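Keep the Spare Room

When my family moved to this city, the first apartment we could pay for had two bedrooms, and there were four of us. My parents took one room. My sister and I were supposed to take the other. But my mother said no, the children will sleep in the living room, and the second bedroom will be for guests. I was seven years old and I thought this was the most unfair thing in the world. We had no guests. We knew hardly anyone in the country.

Then the guests came. First it was a cousin of my father, who stayed until he found work at the bottling plant. After him came a woman from our old town with her baby, and later a student who cooked soup at midnight and left for the north in April. In my memory that room was always full, and the bed in it was better than mine.

I tell this story because in the building where I live now, the management company, Hilletti, has sent a letter to all owners. There is a guest room on the ground floor, next to the laundry. Any household may reserve it for visitors, for 35 dollars a night. Hilletti proposes to close it and rent the space to a parcel locker service. The letter says that the room was empty for more than half of the nights last year, and that the lockers would lower the monthly fee of each household by seven dollars.

I do not doubt the numbers. I only think they measure the wrong thing. A guest room has to be empty on many nights, or it cannot do its work. When my aunt calls me in the evening and says that the hospital has moved her appointment to tomorrow morning, I need a bed for her that night. A room that is full every night is a hotel, and we have a hotel already, the Urnov, by the train station. It is a good hotel. My aunt would not sleep there. She would say that she does not want to be a burden, and she would take the early bus instead, in the dark, at the age she is.

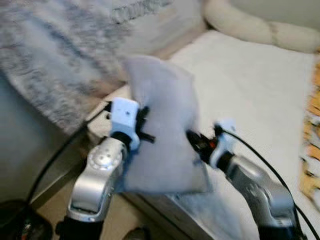 By a resident of the Pelteo Street building

People who grew up here sometimes tell me that visitors prefer a hotel, that it gives privacy to both sides. Maybe for some visitors it does. I have also been the visitor, and I remember what it means to be given a bed by someone. You hear the family's dishes in the morning. They ask if you slept well, and you say yes, even if the pillow was too high. Afterward you are connected to these people. When they need something, you will come. No receipt from a hotel ever did this to me.

Of course it is tiring to have guests. I will not pretend that I am always glad. My husband's uncle talks during the news and he puts the butter back in the wrong place. By the third day I am hiding in the bathroom to read. This is exactly why a room downstairs is such a clever thing. The guest has his own door and his own key. He comes up for breakfast at eight, and he goes down again when he is tired of us. Most apartments in our building have one bedroom, and the people living in them would have no other way to keep a guest overnight, except on the sofa. Sofas are fine at twenty. At my age I pay for one night on a sofa with a week of pain in my neck.

I read that the new building on the Siu side of the river was planned without any shared rooms. There are 348 apartments there and not one place where two neighbors could sit down together, if you do not count the elevator. The developer said that buyers did not ask for such rooms. I believe this also. When we buy an apartment, we think about our kitchen and our windows. We do not think about the night when a brother is getting divorced and stands at the door with a suitcase. We should expect the people who plan houses to think about it for us, because they have seen more lives than we have.

The seven dollars are real money for some of my neighbors, and I do not want to be rude about it. If the problem is money, we could try other things first. The price of the room could go up to 40 dollars, and I think most of us would still pay it. It could be painted, because the walls are now the color of weak tea. It could also be listed on the notice board in the lobby. I met a couple on the fourth floor who have lived here for years and did not know that the room existed. They had put her parents on an air mattress every summer.

The parcels can wait behind the front desk, where they wait now. I have never lost one.

The owners will vote next month, and I will vote to keep the room. My aunt has her next appointment in the same week, and I have already put her name in the reservation book.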